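# Vevero phone drops to 2 bars indoors after the October update
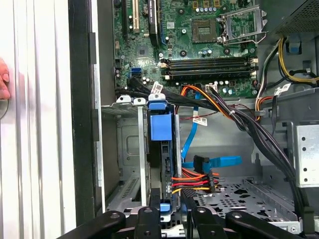
## Question

I have a Vevero handset on the Deller network. Before the October system update it held LTE in my office all day. Now it falls back to 3G and stays there until I toggle airplane mode. Same SIM, same desk. Battery drain is up too. Is there a setting for this, or do I need to roll back?

## Answers

**Answer 1** (accepted)

The update resets the preferred network type on dual-SIM models. Check this first:

1. Open Settings > Mobile network > SIM 1.
2. Set *Preferred type* to `LTE/3G auto`.
3. Turn off *Data saver handover*.
4. Restart.

If it still drops, dial the field test menu and read the signal in dBm. Bars are not comparable between builds. On my unit build 147 shows 2 bars where the old build showed four, at the same dBm.

Rolling back wipes the phone, so leave that for last.

**Answer 2**

Mine did this, swapped to Arrieta, fine now. Deller is bad indoors anyway

**Answer 3**

Step 3 is missing from the menu on the 400 series. There you need to reset the APN list. Write down your current APN before you do it. The Dudell app can export the list to a text file, but it won't import it again.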